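Chapter 5
Buttons, Switches and the Boxes They Live In

I learned most of what I know about push buttons from a kitchen chair in Brorkgate, with a biscuit tin of spares on my knees and Valter Løken shouting across the workshop that I'd got the wrong one again. He was usually right. I'd hand him something with a nice red cap and he'd turn it over, look at the back and throw it in the tin. It took me an embarrassingly long time to work out that he hardly ever looked at the front!

So we're going to start at the back, too. If you've come straight from Chapter 4 you'll be used to drawing a switch as a little gap in a line, and that's fine, it'll do for your diagrams for ever. But sooner or later somebody will put a real one in your hand (the practical at the end of this chapter, if not before) and you'll want to know which bit is the gap. 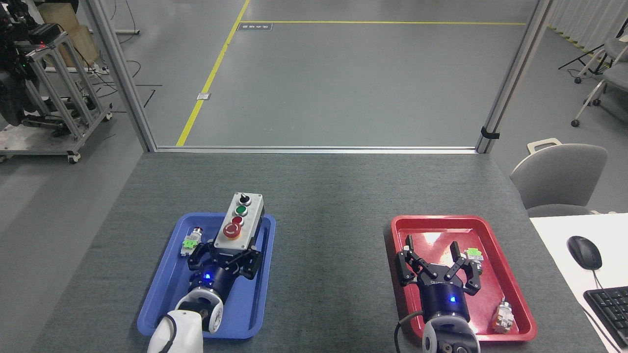

A push button of the industrial sort is really two things clipped together. There's the part you press, which is called the operator or the head, and there's the part that does the electrical work, which is called the contact block. The block is the dull bit, and I'm very fond of it. Look at the loose assembly lying in the blue tray, the one with the red-capped top, and you'll see its block on the side of the metal body, bright green. There's another green block on its own in the red tray, with no head on it at all. Green very often means normally open, so pressing the button closes the circuit, and a red block very often means normally closed. Mind you, that's the colour of the block and has nothing to do with the colour of the cap. I mixed those two up for most of one February, and Solveig Skjelbred still brings it up.

Once the parts go into a box you lose sight of the blocks altogether and you're left with the faces. A rotary selector stays where you turn it. An ordinary push button usually springs back. The big mushroom head of an emergency stop latches down when it's hit, and has to be twisted or pulled before it'll come up again. That gives us three different sorts of behaviour, and we'll take them one at a time in sections 5.1 to 5.3.

Before you read on, find a switch near you, a lamp or a kettle or a doorbell, and work it slowly. Does it stay put or come back? Is the thing on while you're pressing, or after? Scribble it down somewhere, we'll need your answer on the next page.

5.1 Switches that stay where you put them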